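Sorting Out the Supply Closet: How Students at Our School Borrow and Return Shared Art Materials

Project report by Lungile Mokoena and Đức Dương
Handed in Fri 1 May

Why we chose this

When our teacher asked us to study something in our own building, we went back and forth for most of a week. Đức wanted to do the lunch line and I wanted to do the library, and we ended up with the art supply closet on the second floor of the Dlamini wing, mostly because we had both been sent there that same morning to look for a marker that still worked and come back with nothing! Anybody who has taken a class up there knows the feeling. The closet serves the art room, the geography room and whoever is making a poster for the Vendley fair, and everyone has an opinion about who leaves it in such a state.

Our question was a simple one. Do things come back more often when they have a place of their own to come back to?

What we did

In March we asked 30 students to fill out a short sheet about the last time they borrowed something from the closet. We wanted to know what they took, whether they brought it back, and where they put it if they did. We tried the questions on Đức's older sister first, and she told us very kindly that our third question was really three questions, so we fixed that before we handed anything out. 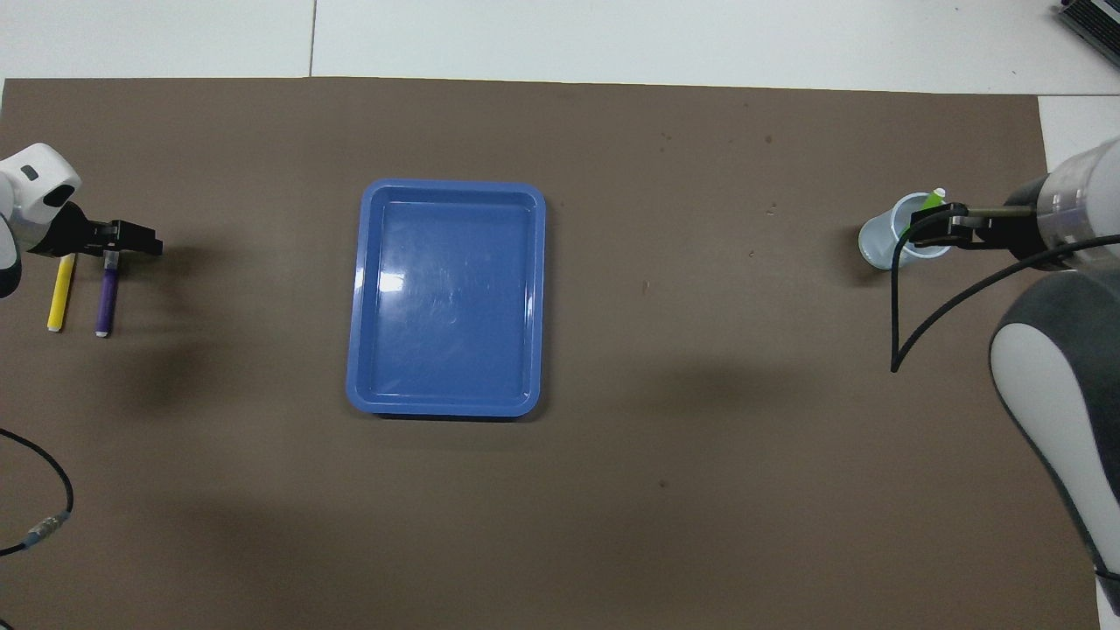 After the sheets came in, we picked the items people mentioned most, which were markers, scissors and glue sticks, and gave each kind its own tray on the lower shelf with a label on the front. The rulers and the paint we left exactly as they had been, in the big cardboard box, so that we would have something to compare with. We kept this going for 2 weeks and checked the shelf every afternoon after last period (Đức did the days I had choir, and I am grateful).

What we found

Of the 30 students, 20 said they had put their last borrowed item "wherever there was room." Several wrote extra notes in the margin, and we enjoyed those more than the answers. One person said she kept a pair of scissors in her locker all winter because she was embarrassed to return them so late.

Once the trays were in, the markers and scissors mostly came home by the end of the day. Glue sticks did not improve much. We think people simply finish them and throw them away, and we should have thought of that before we bought a label for them. The box of rulers stayed as tangled as ever.

What we would do differently

We would run it longer, and we would not do it so close to the fair, when the closet is busier than usual. We would also ask the teachers, who borrow more than we expected. Mr. Hedonar's geography class had its own rules for the closet, and we only heard about them on the last day.

The labels are still up, and the art room has asked us for another set for the paint.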